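Visita à Bretance: cartolina, corte e vinco no dia de portas abertas
Novembro · por Parvaneh Ranjbar
27 comentários · Partilhar

A Bretance abriu a unidade de conversão de papel a visitantes em dois turnos, manhã e tarde. Fiquei no da manhã, com um grupo de 24 pessoas, quase todas ligadas ao cartonismo e ao scrapbooking. O percurso durou duas horas e começou no armazém de bobinas.

O armazém trabalha com humidade controlada. A cartolina base para cartões chega em bobina e repousa antes de seguir para a cortadeira. O Ryota Nakajima, responsável pela linha, mostrou duas folhas do mesmo lote, uma cortada no sentido da fibra e outra contra. A segunda abriu pequenas fissuras no vinco ao ser dobrada à mão. Para quem corta os próprios cartões em casa, vale a pena marcar o sentido da fibra a lápis no verso da folha antes de arrumar os retalhos. 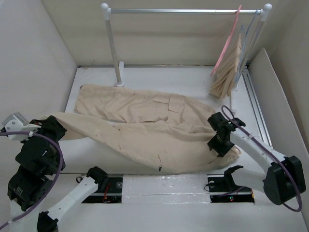

A segunda paragem foi a secção de corte e vinco. A máquina principal, uma Fujimoto de mesa plana, recebe a folha inteira e faz o vinco e o recorte na mesma passagem. As lâminas são montadas em contraplacado, com borracha de ejecção dos dois lados. O arquivo de formas tem 766 moldes catalogados, numerados por família: cartões simples, janelas, etiquetas, envelopes e bolsas. Os moldes retirados de catálogo continuam guardados e podem ser pedidos em séries curtas.

Perguntei pela profundidade do vinco nas gramagens altas. A resposta foi que se ajusta o canal à espessura real do papel, medida com micrómetro, e que o valor impresso na embalagem serve só de ponto de partida - a variação entre lotes chega para estragar a dobra. 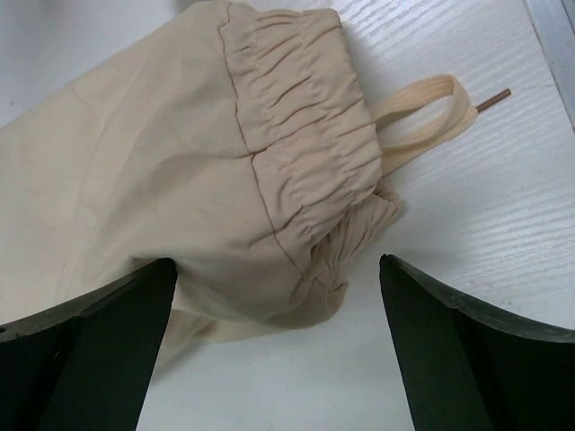

Cós franzido e costura, em tecido bege.

A relevografia a seco fica numa sala à parte. Usam pastas de relevo da Ikia em metal para as tiragens longas e em plástico para as provas. Experimentámos três pastas numa prensa manual. O relevo mais fundo saiu com a cartolina ligeiramente borrifada do lado de trás, mas é preciso deixá-la secar sob peso, ou a folha empena.

No fim havia uma mesa com tintas Okudier para carimbo. A gama à base de pigmento demora a secar em papel revestido e pede pistola de calor; a de corante seca depressa, embora perca definição nos carimbos de linha fina. A carta de cores lista mais de 969 referências, contando formatos e recargas. Trouxe dois tons de cinzento e um verde-seco para testar em fundo kraft.

A loja da fábrica vende aparas ao quilo, separadas por gramagem, até às 17h. As inscrições para a próxima visita fazem-se na recepção.

Este site utiliza cookies. Ao continuar a navegar, aceita a sua utilização.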